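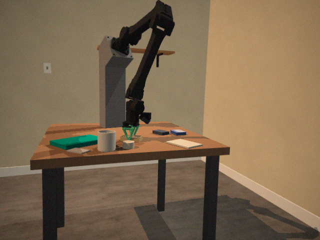
My cousin Zahira paid for a "virtual sideline seat" to the Skurnbridge half marathon this fall, and she invited me over to try it with her. I have been rude about this kind of thing for years, so I figured I owed it one fair look.

The pitch from Tarigan, the company that sold the tickets, was that you'd put on a headset and stand at the finish line with the crowd. You could switch between spots on the course, and runner names and splits would float over people's heads. It cost 20 dollars a person. The race had 1,880 runners, and my old coworker Kartini Pelupessy was one of them, bib 331, so at least I had somebody to look for.

I never found her. The name labels worked fine for the leaders, who all had clear road around them. Once the big middle group came through, the labels piled up on top of each other until I was reading a phone book. Zahira thought she spotted Kartini at the bridge, but the label said Vasanthi Nadar, and then it said nothing.

The other thing is the sound. Whoever mixed it put the crowd noise at the same level everywhere, so an empty stretch of road by the water tower roared like a stadium. I know that stretch. On race day it gets maybe a man and his dog.

I will give them the finish line view. For the first few minutes I did lean back when the lead pack came at me, and I can see why people who've moved away would like that. Then my neck started to hurt. We took the headsets off after the second hour and watched the regular stream on Zahira's TV, which was free and had a guy explaining who was in trouble and why.

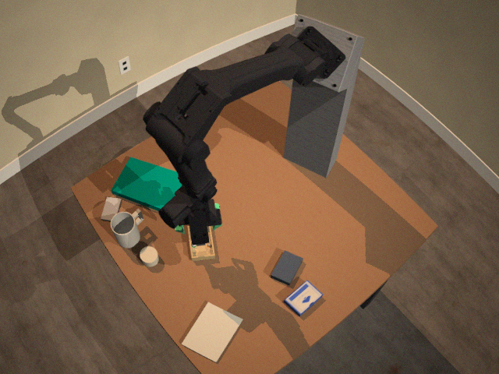

What they say is coming next

Tarigan's newsletter promises live heart rates and a "ghost runner" you can pace from your treadmill, all ready for the Flalley 10K in August. Maybe. They also promised replays within a day, and Zahira is still waiting on hers. I'd want to see the labels fixed before anybody adds more stuff to float over people's heads.

Kartini finished, by the way. She texted us.

Contact | © Melur Goh | Back to top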